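Viernes, 18 de octubre de 2024

Llevo seis años dando español a adultos por internet y sigo corrigiendo redacciones los domingos por la noche, con una infusión que se enfría y un resentimiento que no. Este trimestre me prometí que se acababa. La academia había contratado Tivdale, una plataforma de ejercicios que corrige sola, y yo, que desconfío hasta del corrector del móvil, decidí entregarme.

La primera semana fue un idilio. Subí 40 ejercicios de ser y estar, marqué las respuestas correctas y me fui a dar un paseo. Al volver, todo corregido, con colorines y una barrita de progreso que animaba a la gente a «¡seguir volando!». No sé quién redacta esas frases, pero sospecho que cobra más que yo.

La segunda semana llegaron los acentos. Tivdale considera que «esta» y «está» son dos palabras distintas (bien), que «sólo» es un delito (discutible) y que un espacio de más al final de la respuesta equivale a no haber estudiado nunca. Una alumna aplicadísima sacó un cero en el tema de la ropa porque pulsaba la barra espaciadora después de cada palabra, como quien cierra la puerta al salir. Había escrito «la camiseta es roja» perfectamente. Cero. 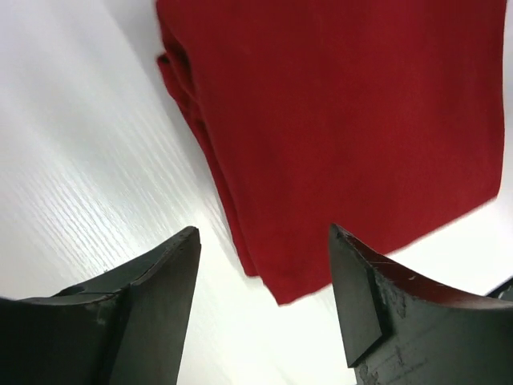 Escribí al servicio técnico. Me contestaron en inglés que el comportamiento era «el esperado», fórmula que pienso adoptar en mi vida privada. Luego me ofrecieron un módulo adicional, Ullis, que tolera espacios, mayúsculas y hasta alguna tilde huérfana. De pago, claro. La academia dijo que lo estudiaría, verbo que en esta casa se conjuga solo en condicional.

Así que hice lo que hacemos todos: un apaño. Por cada frase metí a mano las variantes posibles. Con espacio, sin espacio, con punto, con mayúscula, con «jersey», con «suéter», con «pulóver» para los que aprendieron en Buenos Aires. Cuando llegué a las 900 respuestas aceptadas me di cuenta de que con ese tiempo habría corregido las redacciones del trimestre entero, y con mejor letra.

Probé también Flernley, que me recomendaron en un foro. Bonita, rápida y convencida de que el subjuntivo es opcional. La desinstalé antes de comer.

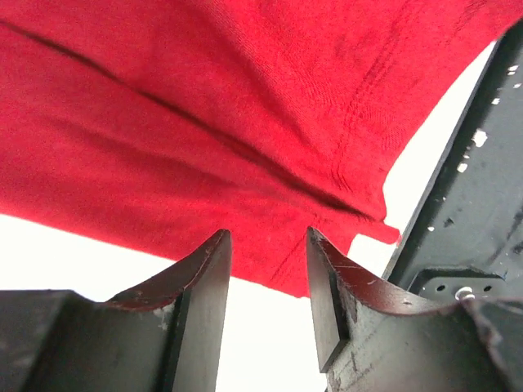

De momento he llegado a un pacto. Tivdale se queda con el vocabulario y las conjugaciones, que a fin de cuentas son lo suyo, y cuenta 80 puntos en lugar de cien. El resto sale de 2 textos escritos que leo yo, con bolígrafo verde y toda la parsimonia que me dé la gana. Un alumno me preguntó si podía entregarlos en la plataforma para ver la barrita. Le dije que sí, que la barrita es gratis.

Sigo pendiente de los informes: la descarga en PDF me coloca los apellidos donde deberían ir las notas, y tengo a media clase calificada con un «García». Si alguien sabe cómo se arregla eso sin pasar por Ullis, los comentarios están abiertos.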